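October · by the Fatero Papers editors · 4 shares · 2 comments

4.2 Dating the Cornard light

The date usually given for the tower at Cornard rests on one harbor ledger, and we doubt the ledger can bear it. The entry records 2,424 pesos paid for "works at the point." Later writers read this as the cost of the lighthouse. The word "light" does not appear on the page, and the same hand uses "works" elsewhere for dredging and for a customs shed.

The Chávez survey is often brought in as support. It lists 923 barrels of lime landed that season, but it never says where they went. A second claim, that the lamp burned 669 gallons of oil in its first year, comes from a reprint whose source we could not find.

Figure 3.
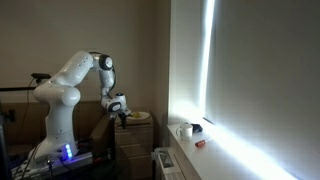
The keeper's pay book is a better witness, though a thin one. It opens with a full month's wages and names an assistant, so the light was probably staffed before the ledger entry was made. If so, the 3,000 pesos claimed for repairs in the Florkeo edition may be the building cost under another heading. We would not press the point. Two pages are missing from the pay book, and the binding has been redone at least once.

We use cookies to improve your visit. Accept | Settings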